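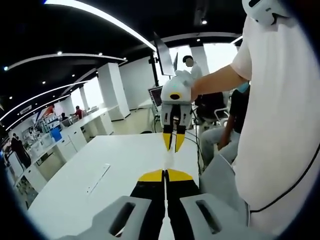 Kozma Manufactured Housing Owners Forum > Buying and Setup > Site-built foundation or pier and pad?

kvincze_upstate
Joined: December
Posts: 14

Hi everyone, I've been reading along for a good while and finally have something worth asking. My husband and I are buying a double-wide from Ornness (the ranch layout with the bigger utility room, which I fell in love with the minute we walked in) and it's going on my late aunt's lot up on the hill. The dealer has quoted us for piers on concrete pads with vinyl skirting. My brother-in-law, who means well and has opinions on everything, says we'd be foolish not to put in a full perimeter foundation with a crawl space while we have the chance.

The ground is clay with some rock in it, and it slopes a bit from back to front. Winters are real winters. We plan to stay put until they carry us out! So I'm trying to work out whether the extra money gets us anything we'd notice, or if we'd be happier spending it on a decent porch. What did you all do, and would you do it again?

Thank you in advance, and sorry for the long post.
Kinga Vincze

porchlight_dan
Posts: 573

Welcome, Kinga! Congratulations on the house, and don't ever apologize for a long post in here, you should see some of mine.

We went with piers and pads eleven years ago and I've had no complaints worth mentioning. One corner settled a little the second spring and a fellow came out and shimmed it in an afternoon. The bedroom door had started to stick and that's how we knew. Since then it's been solid as you like. Put your money in the porch. We eat breakfast on ours from May until the leaves are down, and I have never once gone under the house to admire the foundation.

gravelandclay
Posts: 404

I have to disagree with Dan here, friendly as always. "A little settling" on flat sandy ground is one thing. Clay on a slope that freezes hard is another animal. How deep are the pads going? If the footings don't get below your frost line, they'll lift in winter and drop in spring, and they won't all do it by the same amount. Ask the dealer for that depth in writing, and then call your county building office and ask them the same question without telling them what the dealer said.

The other thing is the loan. Some lenders want a permanent foundation before they'll write it as a regular mortgage, and the interest rate can be quite a bit kinder. It's worth a phone call before you decide the perimeter wall is too expensive.

porchlight_dan

Fair enough, I did skip right past the clay. I'm on sand and gravel, so take mine with a grain of it. Still say she should have the porch though.

zs_simon
Posts: 212

Hello Kinga, fellow hill person here. We did the full crawl space, and I'll tell you the good and the bad as best I can remember, because it was a long summer and I've tried to forget parts of it.

The good: the floors are noticeably warmer, at least compared with the single-wide we had before (which was older and draftier all over, so maybe it isn't a fair comparison). The plumber can get in there on his knees and doesn't grumble. And it looks like any other house on the road, if that matters to you. It mattered to my mother-in-law a great deal.

The bad: it took 90 days from digging to the house being set, and we'd been told it would be half that. The inspector had to come back 2 times over the vents and the access door. Meanwhile the house was sitting at the dealer's and we were sitting in my sister's basement with the dog. If you have somewhere comfortable to live while you wait, it's all bearable. If you're paying rent somewhere, do the sums with those extra months in them.

Also, and please don't skip this, sort out the water before anybody pours anything. Our contractor (a small outfit called Trurov, very nice people, a bit slow returning calls) insisted on grading the uphill side and laying a drain behind the wall. I moaned about the cost at the time. We've had some awful wet springs and the crawl space has stayed dry.

Zsófia Simon

kvincze_upstate

Oh, this is all so helpful, thank you. Dan, I promise the porch is staying on the list one way or another, even if it starts out as two steps and a folding chair.

gravelandclay, I called the dealer after reading your post and the lady was very sweet, but she said the depth is "whatever the installer usually does," which didn't fill me with confidence. I've left a message with the county. Zsófia, we can stay in our apartment month to month, so waiting is possible. Did you put down anything on the dirt inside the crawl space?

zs_simon

Yes, heavy plastic sheeting, overlapped and taped and run up the wall a little way. Whichever foundation you choose you'll want a ground cover of some sort, so make sure it's in the quote. Ours wasn't, and I only found out when I asked what the roll by the driveway was going to cost me.

mapleroad_retired

There's a middle road that hasn't come up yet. We have a poured slab with piers on top of it and an insulated skirt around the outside. It cost less than a full wall and the whole thing sits level. The slab needs to be designed for the frost and the slope, so you'd want an engineer to look at it, but ours passed without any fuss and the lender was satisfied. I will say the skirting was the part we got wrong. We bought the cheapest and the snow shovel has been through it in three places. All my own doing.

gravelandclay

That's a good option on a flat lot. On a slope you'd be cutting into the hill or building up the front, and by the time you've paid for the fill and the compacting I'm not sure there's much left of the savings. Get both priced. I could be wrong, dirt work costs all over the map depending on who has a machine nearby.

mapleroad_retired

True, ours was flat as a table to begin with. I don't think it's as bad as you make out if the drop is only a foot or so, but yes, both prices.

Kinga, how much does it fall from back to front?

kvincze_upstate

My husband went out with a string and a level this evening and says about 2 feet over the length of the house, though he was also being helped by the neighbor's goat. The county man called back too, and he was lovely. He's mailing me the footing requirements and a list of licensed installers, and he says we need a site plan whichever way we go. So I'll get three quotes and come back with the numbers once I have them.

porchlight_dan

Ask each of them to price the porch footings at the same time, while the digger's there. Much cheaper than having them back.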